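Forum: End Effectors and Hands
Thread: Five-finger hand or parallel gripper for front desk trials

plultex_lab
We are comparing a humanoid hand with our existing parallel gripper for handling small items at a staffed desk. The hand was set to hold a flat black item between thumb and palm.
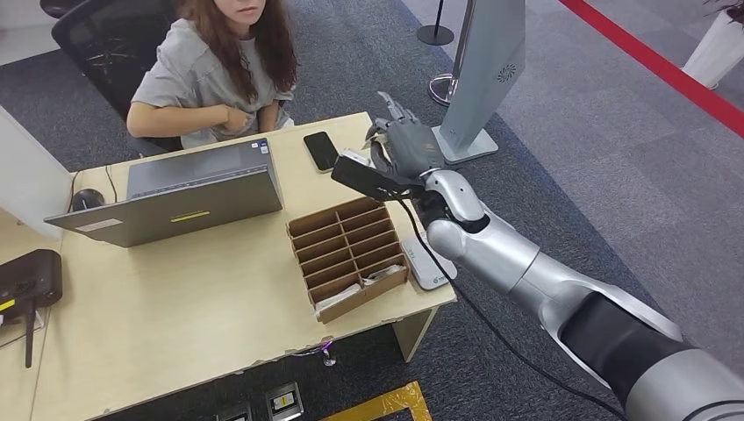
gasden_ops: The comparison will be of limited value until both end effectors are run on the same arm with the same controller settings. Please confirm whether this is the case.

plultex_lab
Confirmed. The arm and controller are unchanged. Each end effector is scheduled for 130 grasps, using identical objects and start positions.

jedano_integration
We respectfully question the choice of a hand for this task. Our parallel gripper has completed 3,000 cycles on thin, rigid items with one change of finger pads. The added joints bring calibration work that a reception desk does not require.

quintanilla_r
I disagree in part. Cards and phones are simple cases. Folded paper in a divided organizer is harder, and wide gripper jaws tend to strike the dividers. Our department found that the hand needed up to 10 minutes of setup per session, and we considered this acceptable.

jedano_integration
Narrow fingertips would address the divider problem at lower cost.

plultex_lab
Both points are noted. Narrow fingertips will be added as a third condition, and results will be posted to this thread in October.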